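# Purnell Street Reports: a data card

Print this page | E-mail this to a friend

Filed under: News Data, Courts & Policing

Purnell Street Reports is a collection of 3,439 short news items on evictions, street protests and the court hearings that followed them, gathered from local papers and wire digests and tagged by hand. We love this collection! It started as a spreadsheet for one housing reporter and grew into something anybody covering a neighborhood dispute can search in seconds.

Each row is one item. The fields are `headline`, `place`, `event_type`, `parties`, `source_count` and `status`. An item gets in only if it has at least 2 independent sources, and `status` tells you whether a case is open, settled or under appeal.
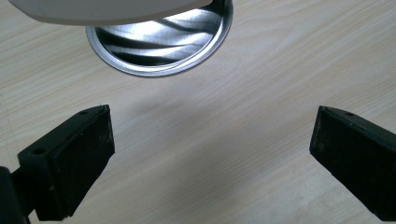
Chrysanthi Drakos wrote to us that `status` goes stale faster than any other field, and that she would check it against the court calendar before printing a word. She's right, and her note led straight to the new `status_checked` column (thank you, Chrysanthi!).

## What changed in this version

- `arrest` and `detention` are now separate event types. They were lumped together before, and it made a mess of the protest rows.
- Place names follow the spelling used by the people who live there, with other spellings in `place_alt`.
- The Cavus tagger now suggests parties, and a person still approves every one.
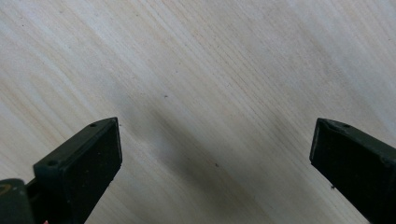

Posted by Orestis Michailidis | 2/2/22

## Loading it

The whole thing is one CSV file in UTF-8, so it opens in pretty much anything. If accents look broken, your spreadsheet has guessed the wrong encoding; import the file instead of double-clicking it. A small sample of 50 rows sits in `sample/` for trying things out.

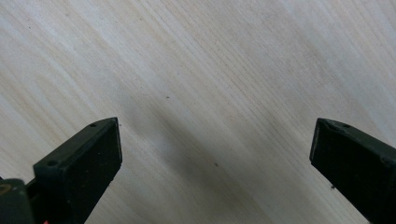
Tagging is done in pairs, and disagreements go to Ourania Christodoulou within 24 hours. Most of them come down to whether a crowd was a protest or just neighbors standing outside a courthouse, and those are great arguments to have. Some cases stay fuzzy whatever we do, like the gray shadow on the pale wood in the photo, which fades out with no sharp edge to draw a line along. For those, use `event_type = unclear` and write a sentence in `notes`. Please do write the sentence!

## Known gaps

Small towns are thin before September, when we added the Namar digest. Casualty figures are left out entirely. Corrections are very welcome: open an issue with the row number and a link to your source.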